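Horticulture · 5 min read

4.2 Survival of bare-root stock

We potted 1,087 bare-root hydrangeas at the Priketitz nursery in April and left them to the weather, which obliged by being awful. Losses were tallied by supplier.
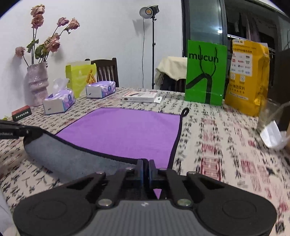
Did soaking the roots first help? Only in the Umon stock, which arrived dry enough to light a stove with.

Plants from Fahy sulked for 50 days and then leafed out all at once, ruining a tidy growth curve.

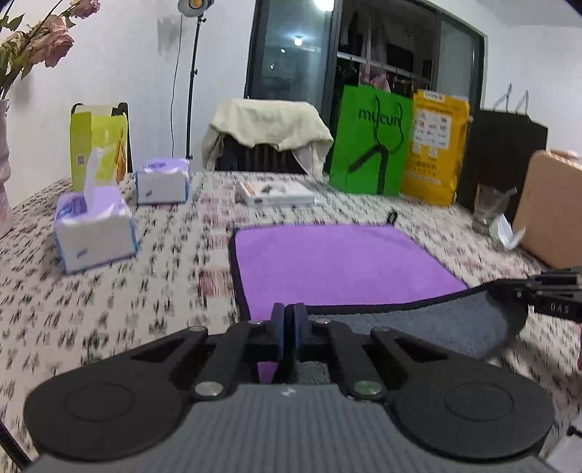
The Rinov plants behaved as the catalog promised, a result we checked twice out of suspicion.

Figure 7. Purple towel and two grippers.

We use cookies. Accept / Manage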